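# Stock Rotation and Waste in a Small Dry-Goods Store: Term Report

Author: Ursina Schnyder
Submitted: August 22, 2026

## 1. Background

The store in Drullmont sells dry goods by weight: pulses, grains, flour, dried fruit and a small range of spices. Goods arrive in sacks, are decanted into bins at the rear of the shop and moved forward as the front bins empty. The owner had recorded write-offs in a notebook since January but had not analysed them. The aim of the project was to find out which goods are thrown away, at what stage, and whether a change of ordering rule would reduce the loss.

## 2. Data

The notebook was typed up into a single table. It gave 3,084 lines, each with a date, a product, a weight and a short reason. Reasons were written freely, so they were reduced to four codes: expired, damaged sack, pest, and spilled. Lines with no reason were kept and coded as unknown.

Two problems were found during entry. Weights under 80 g were not written down consistently, and for flour the weight sometimes included the paper bag. The first was handled by dropping all lines under 80 g. The second could not be corrected and affects the flour totals in Table 2 of the appendix.

Deliveries were taken from the invoices of the two suppliers, Renda and Gundo. Gundo invoices by the sack and Renda by the kilogram, so sack weights were converted using the figure printed on the delivery note.

## 3. Method

Each product was given a turnover time, defined as mean stock divided by mean daily sales. Write-offs were then expressed as a share of the delivered weight. Products with fewer than five deliveries were left out of the comparison.
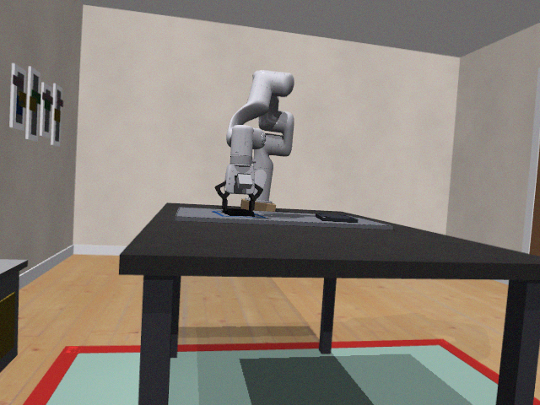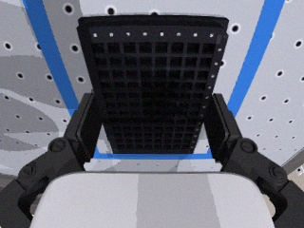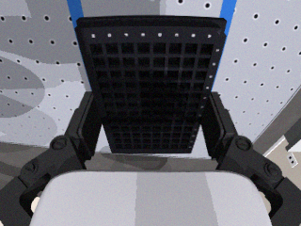

The ordering rule in use is a fixed reorder point: when the rear bin falls below a painted line, one sack is ordered. The line is at the same height for every product. A slow product is therefore reordered with several months of stock still in the shop. The alternative tested was a reorder point set separately for each product from its daily sales and the supplier's delivery time. It was applied to the recorded sales in a spreadsheet model called Pal, with 1,000 runs per product and daily demand drawn from the sales record.

## 4. Results

Expiry was the largest code by weight, followed by damaged sacks. Pest losses were confined to two products, both stored against the outside wall. Spillage was frequent but light.

Loss share rose with turnover time. Buckwheat, millet and dried figs had the longest turnover and the highest losses. Red lentils and oats were almost never written off.

In the model the separate reorder points lowered expiry losses for every slow product. Stock-outs became slightly more common for figs, where sales are uneven and peak before the holidays. A larger safety margin removed most of these but also gave back part of the saving.

## 5. Limitations

The model assumes that the oldest stock is always sold first. In practice the front bins are topped up before they are empty, so old and new goods mix. Prices were not included, and a kilogram of figs counts the same as a kilogram of millet.

## 6. Recommendations

- Repaint the reorder line for each product, starting with the slow ones.
- Empty and clean a front bin before refilling it.
- Move the two pest-affected products to the inner wall.
- Weigh flour without the bag.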